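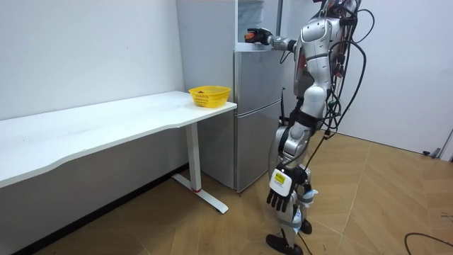

Frigorífico alto de dos puertas, sobre suelo de parquet.

Cómo quitar el olor del frigorífico

¡Me encanta este truco, y se hace en una mañana! Desenchufa el aparato, saca baldas y cajones y lávalos con agua tibia y 3 cucharadas de bicarbonato. Repasa bien las gomas de las puertas (ahí se esconde casi todo) con un paño y vinagre blanco. Déjalo abierto 10 minutos, seca y vuelve a enchufar. Después mete un tarrito con 115 gramos de café molido en la balda del medio y cámbialo en marzo, con la limpieza de primavera.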